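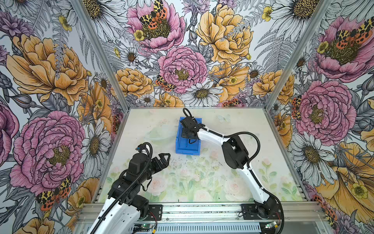 The Case of the Washed Check

28/05/2018

So, we finally got the money back. All of it! I told a few of you I'd write the whole thing up once it was over, and I've got a day off and a pot of coffee, so get comfortable.

Quick recap for anyone who missed the rant in February. I wrote a check for $200 to the place that did our gutters, put it in an envelope, and stuck it in the mailbox at the end of our driveway with the little flag up. I've been doing that since I was old enough to have bills. Two weeks later the gutter people called, very polite, wondering if I'd forgotten them. I said it was in the mail. I was even a bit snippy about it, which I've since apologized for.

Then I looked at my account. The check had cleared all right. It had cleared for $1,705, made out to a name I'd never seen in my life, with my own signature sitting there at the bottom looking perfectly happy.

If you don't know what check washing is (I didn't), somebody steals your mail, uses a chemical to lift the ink off the payee and the amount, and leaves the signature alone. Then they fill in whatever they like. The scan on the bank's website looked completely normal except that the handwriting was much nicer than mine. My sevens do not look like that.

I bank with Brirnero, the branch on the corner by the Chaimongkol noodle place, and I went down there on my lunch break thinking it would take ten minutes. Ha. I missed lunch and most of the afternoon. They closed the account, opened a new one, and had me fill out an affidavit of forgery, which had to be notarized, and the notary had gone home. So back I went the next morning. While I was sitting there they found a second one for $539 that hadn't posted yet, the electric bill from the same envelope pile. That one they stopped, thank goodness.

The police report was easier than I expected. You can do ours online, and an officer called me back the same week. She said there had been five other reports from Wendari Road and the two streets behind us, all mailboxes with the flag up, all overnight. I had put mine out after supper so I wouldn't forget it in the morning. She was nice about that. She also told me to report it to the postal inspectors, so I did, and they sent me a letter with a case number on it that now lives on the fridge.

After that it was a lot of waiting. Brirnero said they had to go after the bank where the check was deposited, and the two of them would work out who ate the loss. I called every Friday. I got to know the hold music really well. Somewhere in there my car insurance bounced (old account number, my fault) and I cried in the parking lot of the grocery store over it, not my proudest moment.

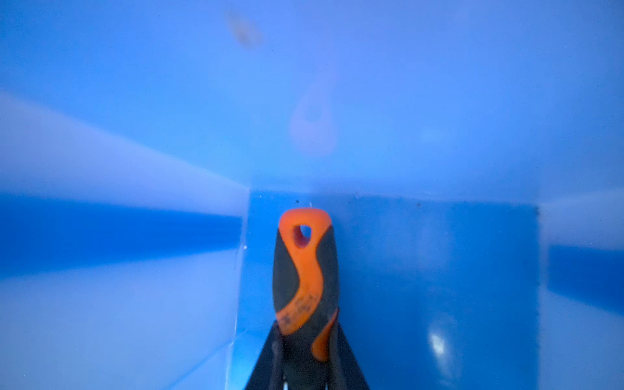 Orange and charcoal, with the hole at the top for hanging it up.

Then last week I opened the app while I was waiting at the dentist and there it was, the full amount, with a two-word description: CLAIM CREDIT. No phone call, no letter. I showed the receptionist, poor woman.

Have they caught anybody? The officer says there's been an arrest a couple of towns over and that it may or may not be connected. I'd love to know. Part of me wants to go sit in the back of the courtroom and glare, and the other part of me never wants to think about it again.

What I've changed, since a few of you asked: I pay the gutter people by card now. Anything that has to be a check goes inside the post office, over the counter, and I write it with one of those gel pens that's supposed to soak into the paper. The bank lady recommended it and they're a couple of bucks at the drugstore. I also look at the pictures of my cleared checks every week, not only the totals. Took me a while to even find where the pictures were (click on the check number, it's a link, it just doesn't look like one).

Oh, and the flag on our mailbox is down for good. The mail carrier asked me about it and we ended up talking for half an hour. She's heard about a dozen of these on her route.

If it's happened to you, tell me in the comments how long yours took. I want to know if I was lucky or not. Next post will be about Allo, our poor old canoe, and whether she's going to make it through another summer.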